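Support > Play Kitchens > Darkholm Market Stall > Set-up Guide > Section 4

Contents | Parts | Assembly | Care | Spares

4. Putting up the awning and counter

Allow an evening. The box says 20 minutes, but the box was printed before anyone at Drullar had met the awning. Play food and racks are sold separately.

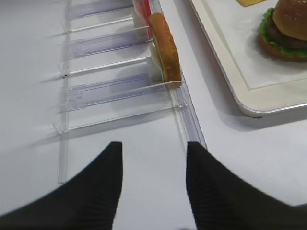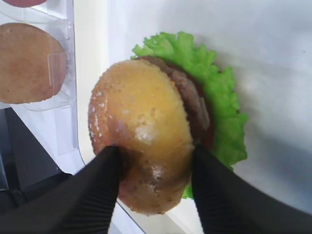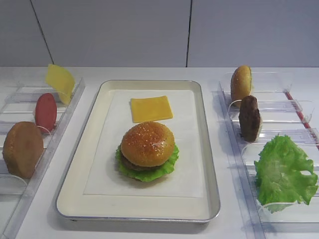
Before you start, check that both side frames are standing on a level floor. Carpet counts as level only if you are an optimist.

1. Lay the awning poles out by length. The two long ones go at the front. The short ones look identical to each other and are not; the one with the blue sticker goes on the left.

2. Push each pole into its corner socket until it clicks. If it doesn't click, turn it a quarter and try again. Language is a matter for the household.

3. Slide the striped canvas over the poles, seam side down. Start from the back.

4. Fit the counter onto the side frames and tighten the 4 wing nuts by hand.

CAUTION: Do not use a power drill on the wing nuts. Meenakshi Warrier in our spares department has a drawer of the results and would like it to stop filling.

5. Hang the chalkboard sign from the front pole using the 2 brass hooks. Prices are at the discretion of the shopkeeper, and haggling with a preschooler is done at your own risk.

NOTE: The counter is a painted finish. Wipe it with a damp cloth and leave the methylated spirits in the shed. Marks from felt pens fade to a colour we describe as "mostly gone".

6. Check the wing nuts again after 7 days, and whenever the stall has been moved, climbed on or used as a fort.

CAUTION: The awning gives no protection from sun or rain. Bring the stall inside overnight.

Missing a pole? Quote spare part 1770 and tell us which side.

Flarkari fittings won't suit this model.

Contact Spares | © Drullar Toys | Back to top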